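Home News Opening Hours New Patients Find Us

Saturday-style hours are coming to Hirnlow, just not at the weekend

I've got good news for anyone who struggles to get to us during the working day! From October the Hirnlow dental practice will stay open until 8pm on 2 evenings a week — check-ups, fillings and hygienist visits, all of it. I've been pushing for this for ages, so forgive me if I sound a bit pleased.

We asked patients what they wanted and 1,313 of you wrote back (thank you, I read far more of them than I'd planned to). Later appointments came up again and again, mostly from parents and people who commute to Castillo.

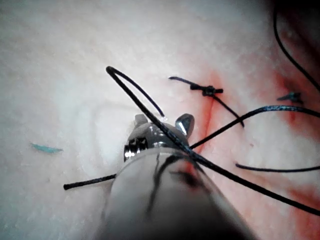 How to book

Ring the desk or ask next time you're in. Yasaman Kiani will be seeing patients on both evenings, and each check-up slot is 20 minutes. If you're registered at our Talen branch you can book in with us too, no need to fill in your forms again. The car park barrier stays up until we close.

Filed under: Practice News, Appointments

More news
New hygienist starts at Talen
Parking changes at Rultirlow
Children's check-ups: booking for half-term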